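Progress report: Tyagi textile reuse project, second reporting period

Prepared for the Balledo Fund by Santosh Garg, project lead

1. Status

The project is on schedule against the revised work plan. Sorting, fiber checks and the household survey are complete for this period. The wash trials are partly complete; the remaining cycles will run in December. Spending is within the approved budget lines, with one transfer requested in section 6.

2. Intake and sorting

A total of 2,573 garments were received at the Wosora depot during the period. Each was weighed, tagged and entered in the register on the day of arrival. Garments with no readable care label were held on a separate rack and checked by hand before grading.

The grading sheet was shortened after the first period. The earlier version asked the sorter to score seams, cuffs, closures, surface wear and staining on separate scales, and the scores for seams and cuffs were nearly always the same. These have been merged. Closures are now recorded as working or not working. Surface wear keeps its original scale so that results can be compared across both periods.

Sorters disagreed most often on surface wear in brushed cotton and fleece. A set of reference swatches is now fixed to the sorting table, and a second sorter repeats the grade on every tenth garment. Disagreements are logged with the tag number and settled by the shift lead. The log will be supplied with the final data set.

3. Household survey

The survey covered 80 households in the Tyagi district. It asked how long garments are kept between last use and disposal, where they are kept, and what prompts the household to pass them on. Interviews were held at home, mostly in the early evening, and used the questionnaire approved at the start of the grant.

Storage time was the most useful result. Respondents tended to describe a garment as "in use" well after they had stopped wearing it, and the follow-up question on the last season of wear produced longer storage times than the direct question did. Both answers have been kept in the data. The analysis in the final report will use the follow-up answer and will show the direct answer for comparison.

Hooded tops, knitwear and bed linen were often mentioned together as items that stay out in the bedroom and are not put away. This matters for collection. Items kept in closets were usually passed on in one large batch – often when moving house – while items left out were passed on singly or not at all.
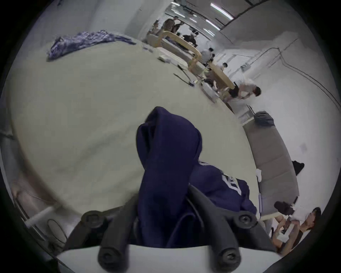 Figure 1. Navy hooded garment with white printed lettering.

Printed garments remain a difficult category for resale. Names and slogans limit the number of buyers, and large prints reduce the area of fabric that can be recovered for cutting. The survey did not ask about printing directly. A question has been drafted and can be added to the return visits if the fund has no objection.

4. Wash trials

The trials use two machines at the Herkurus site, set to the same program and loaded by weight. Samples are measured for shrinkage along the length and width, and for color change against an unwashed control piece cut from the same garment.

Cotton jersey and polyester blends have completed all planned cycles. Wool blends have not. A worn door seal took one machine out of service, and the wool samples were held back so that no batch would be split between a repaired and an unrepaired machine. The seal has been replaced and the machine has passed a test run with ballast loads. No completed results were affected.

Water hardness is now recorded at the start of each run. It was not recorded in the first period, and those results will be marked accordingly.

5. Data and reporting

The register has been moved from separate spreadsheets to a single database. Tag numbers were carried over unchanged. Duplicate entries found during the move were traced to garments tagged again after a label fell off, and the later tag was retired in each case. The new tags are sewn, which adds a little handling time at intake but has stopped the losses.

Survey records are stored without names or street addresses. The key linking household codes to contact details is kept separately and will be destroyed when the return visits are finished.

6. Budget

The project requests a transfer of $1,000 from travel to equipment to cover the door seal, the reference swatches and the sewn tags. Travel came in under plan after the survey routes were grouped by street. The total budget does not change.

7. Work for the next period

Complete the wool blend cycles at Herkurus.
Carry out return visits to surveyed households that agreed to a second interview.
Recheck a sample of first-period grades against the reference swatches.
Submit the draft data tables to the fund for comment before the final report is written.

A decision on the budget transfer and the added survey question is requested before the December runs begin.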